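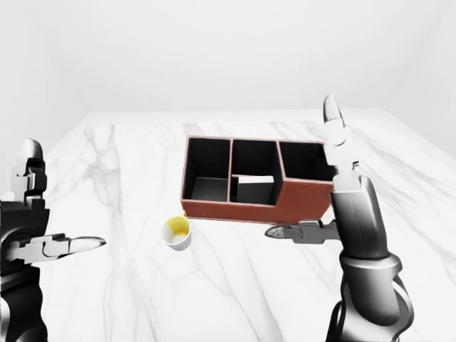 Chapter 6
Where Does the Money Go?

When I took over the books at Baptiste, a picture framing shop in Fostley, I had never kept a ledger in my life. I had a degree in history and a shoebox full of receipts (my own, from college, never opened). So I learned by sorting, and I still think it's the best way in! Take a desk organizer with three compartments, like the reddish-brown one on the marble tabletop. Call the first slot money in, the second money out, and the third money we owe. Every slip of paper in the shop goes in one of them, and you've got the beginnings of a bookkeeping system.

The trouble starts with slips that seem to belong in two places. Say the shop buys $1,000 worth of glass in July, pays $500 right away and promises the rest by fall. Is that money out, or money we owe? My first boss, Vaughn Ruiz-Ortega, let me stew over that one for a whole afternoon — and then handed me a pencil and told me to split it.

We'll split it too, in Section 6.1. Keep your notes on debits and credits from the last chapter handy, and turn to the Baptiste ledger on page 203.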